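의류 관리 실습 결과 보고서
면 바지의 접기 방법과 보관 조건에 따른 주름 비교

과목: 의류 소재와 관리
제출일: 2023년 12월 3일

1. 연구 목적

본 보고서는 면 능직 바지를 보관할 때 접는 방법이 주름의 위치와 깊이에 미치는 영향을 살펴본 것이다. 기숙사와 같이 수납 공간이 좁은 주거 환경에서는 바지를 옷걸이에 걸기 어려우므로 대부분 서랍이나 상자에 접어 넣는다. 이때 생기는 주름은 다시 다림질해야 하는 원인이 되며, 무릎과 주머니 둘레에서 특히 문제가 된다. 본 조는 7월에 시행한 예비 조사를 바탕으로 접기 방법을 정하고 이번 학기에 본 실습을 진행하였다.

2. 재료 및 방법

시료는 Florneo 면바지 5벌이며 모두 같은 치수로 준비하였다. 세탁에는 Bouvier 중성세제를 사용하고, 건조 후 같은 온도로 다림질하여 초기 상태를 맞추었다. 보관에는 Welance 수납 상자를 사용하였다. 바닥 면적은 2,092㎠인 것과 1,905㎠인 것 두 종류이며, 실내 온도는 23도로 유지하였다.

접기 방법은 반으로 포갠 뒤 세 번 접는 방법, 밑단부터 허리 쪽으로 마는 방법, 허리와 밑단을 맞대어 한 번만 접는 방법으로 나누었다. 각 시료는 접기 전에 흰색 타일 면 위에 펼쳐 놓고 주머니 둘레, 옆선, 밑단의 상태를 확인하였다. 펼친 직후에는 손으로 문지르거나 당기지 않고 천이 놓인 모양을 먼저 관찰하였다.
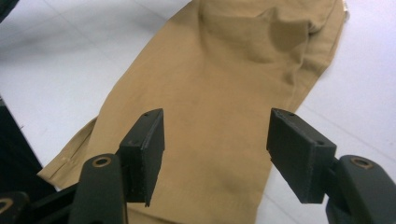
그림 1. 흰색 타일 면 위에 놓인 카키색 바지. 주머니 부근에 천이 모여 접힌 부분이 있다.

그림 1에서 주름은 바지 전체에 고르게 분포하지 않는다. 가운데의 넓은 면은 비교적 매끈하고 완만한 사선 주름이 몇 줄 보이는 정도이나, 주머니 부근에서는 천이 솟아 골을 이룬다. 밑단에는 박음선과 잔주름이 함께 나타난다. 주머니 부근의 짙은 갈색 부분은 접힌 곳의 그늘인지 변색인지 사진만으로 판별하기 어려우므로 색상 평가에서는 제외하였다.

3. 결과

세 번 접은 시료에서는 무릎 위와 아래에 가로 주름이 뚜렷하게 남았다. 말아서 보관한 시료는 깊은 가로 주름이 적은 대신 주머니감이 밀리면서 앞판에 짧은 주름이 여러 개 생겼다. 한 번만 접은 시료는 무릎 부분에 주름이 하나 남았고 나머지 면의 상태는 가장 양호하였다. 다만 이 방법은 차지하는 면적이 넓어 작은 상자에서는 밑단이 옆면에 눌려 꺾였다.

주머니 둘레의 주름은 접는 방법과 관계없이 모든 시료에서 관찰되었다. 이 부위는 겉감과 주머니감, 시접이 겹쳐 두께가 고르지 않으므로 눌릴 때 천이 한쪽으로 몰리는 것으로 판단된다. 접기 전에 주머니 속으로 손을 넣어 안감을 펴 준 시료에서는 주름의 깊이가 줄어들었다.

4. 고찰

예비 조사에서는 말아서 보관하는 방법이 가장 유리할 것으로 예상하였으나 본 실습의 결과는 이와 달랐다. 마는 힘이 조원마다 다르고, 느슨하게 만 시료는 상자 안에서 풀려 다른 시료에 눌렸기 때문이다. 상자의 바닥이 충분히 넓은 경우에는 한 번만 접는 방법이 적합하며, 좁은 경우에는 안감을 편 다음 마는 방법을 택할 수 있다.

주름의 정도를 육안으로 평가한 점과 시료가 한 가지 소재에 한정된 점은 본 실습의 한계이다. 후속 실습에서는 혼방 바지를 시료에 추가하고, Fuvcombe 생활관의 서랍장에서 같은 절차를 반복할 예정이다. 평가 기준표도 부위별로 나누어 다시 작성한다.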